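Zullard Hinged Knee Brace: Review After 3 Months

By Shireen Oosthuizen

14 shares | 6 comments

I sprained the inner ligament in my left knee at the end of last season playing in the Humville rec soccer league. It was a mild sprain and I didn't need surgery. The physical therapist I saw told me I could go back to running once I could hop on that leg without pain, and that a hinged brace was worth wearing for games if it made me feel steadier. She didn't push a certain brand. I bought the Zullard because the store near me had it in my size and I could try it on.

I've worn it since January for two games a week, plus most of my strength work at home. I paid for it myself.

Fit and sizing

Zullard sizes the brace by the distance around your thigh, measured a hand's width above the kneecap. I measured at the top end of a medium and bought the medium. That was the right choice for me, but the chart doesn't say what to do if you're on the line. If you have large quads, I'd try the next size up in the store before you buy.

The sleeve pulls on over the foot. I would have liked a wrap-around version, since getting it over a sweaty calf at halftime is slow work. There are two straps above the knee and two below. The lower ones do most of the work of keeping it in place. Tighten those first, then bend your knee a few times, then do the top pair.

The hinges sit on both sides of the knee and come out for washing. You have to put them back with the curve facing forward. The leaflet has one small drawing of this and I got it wrong the first time.
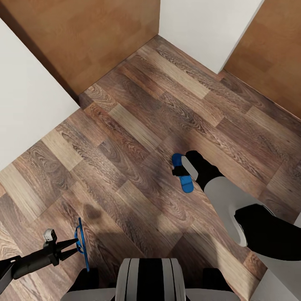

At home I use it for step-downs, split squats and slow single-leg work. It bunches behind the knee past a certain depth, so deep squats are uncomfortable. I take it off for those now. For step-downs it's fine, and the side support is easy to feel when the knee starts to drift in.

On the field

This is where it earns its price. I could cut and turn without thinking about the knee after the second game. The brace slid down a little in the first half of most games, roughly an inch, and I had to pull it up once at the break. On a cold night it hardly moved at all. On warm nights it was worse.

It does add weight. I noticed it for the first couple of weeks and then stopped noticing. I don't think it slows me down, but I was never fast.

One thing to check with your league: ours requires the hinges to be covered. The Zullard has fabric flaps over them and the referee was fine with that. A teammate who wears a Gravo brace with bare metal hinges had to put a sleeve over hers.

Compared with the Gravo and the Bunnag

I borrowed the Gravo for one practice. It's stiffer and feels more secure, but it dug into the back of my leg and I wouldn't want to wear it for a full game. If your therapist or surgeon wants you in something firm, it may be the better pick.

The Bunnag is a plain knit sleeve with no hinges. I had one from years ago. It's warm and comfortable, and I still use it for easy runs. It doesn't give any real side support, so I don't think the two should be compared on price.

Wear and washing

I hand wash it once a week and hang it up overnight. It takes until the next afternoon to dry fully. The stitching is holding up everywhere except the inside edge of the top strap, where some threads have come loose. The hook and loop on the lower straps has picked up lint and grips less than it did. I clean it out with an old toothbrush, which helps for a while.

The skin behind my knee got red after the first long session. A thin layer under the brace fixed it.

Would I buy it again?

Yes, for a mild sprain and a return to a sport with a lot of turning. I wouldn't buy it for general soreness or for straight-line running. It also won't replace the exercises. My knee felt better in the second month mostly from the strength work, and I've started leaving the brace off for light practice.

If your knee locks, gives way or swells up after you play, get it looked at before you spend money on any of these.

Rating: 4 out of 5

Share this review
6 comments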